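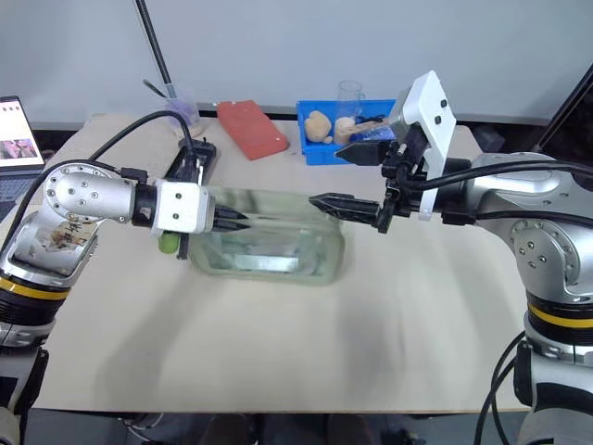 Work table with water tank and supply bin, Erkby workshop, June.

Progress report to the Clalletti Fund
Submitted by Volkan Saraç, Drostholm Learning Center

The tabletop water unit is now in regular use at Erkby. Attendance reached 54 in June, and almost 200 families have asked for places in the fall. Spending to date stands at $1,762, chiefly for tanks, bins and table covers. The Macaraeg site remains 2 months behind schedule -- its sink has yet to be approved -- and will open with the same set of supplies. Small items continue to be stored in blue trays on each table.
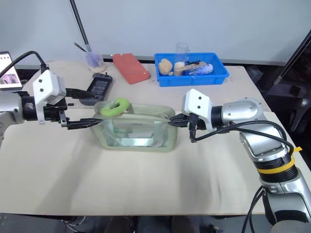
How will the remaining funds be used?
The balance will cover replacement containers and cups for both sites, together with a printed guide for session leaders. No additional request is planned for this grant period.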